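3.2 Shelf facing and pack orientation

Work was done in the household aisle of the Rovotmont store, one bay at a time. Detergents and antiseptic liquids share a bay there, which made it the obvious one to start with. Coding sheet adapted from Agyeman and Osei, shortened after the January pilot. Their sheet had separate codes for tilt and lean – we merged these, coders could not agree on them.

A pack was coded "faced" if the main logo could be read from the aisle, "turned" if the back or side panel was outward, and "overlapped" if a neighbor covered any part of the front. Overlap and turned are not exclusive. Packs on the bottom shelf coded the same way, although reading them means crouching and two coders skipped this at first (recoded later by Ansah). In total 1,924 packs were coded over 7 visits, of which 675 were refill pouches. The rest bottles and cartons.

Pouches are the problem. A bottle has a flat base and mostly stays where it is put. Stand-up pouches slump into each other, and a shopper lifting one out tends to drag the next one round. Staff know this. One shift lead told us she straightens pouches last becuase they don't stay straight anyway. Figure 4 has examples of both faults on the top shelf – a pouch with its back and barcode outward, and next to it purple pouches overlapping near the middle of the row.

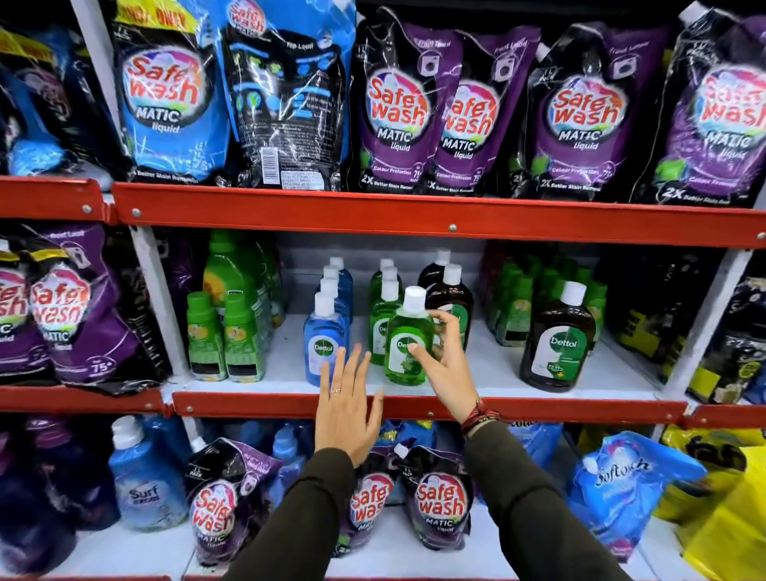
Figure 4. Detergent bay, red shelving. Safe Wash Matic Liquid refill pouches on top shelf, one with back panel facing out; hands reaching toward middle shelf.

Color blocking was noted but not scored. Where variants of one brand sit together, a turned pack is easy to miss at a glance, the pack color still matches more or less. Mittal suggests scoring this seperately; see 5.1. Price labels were left out of the coding.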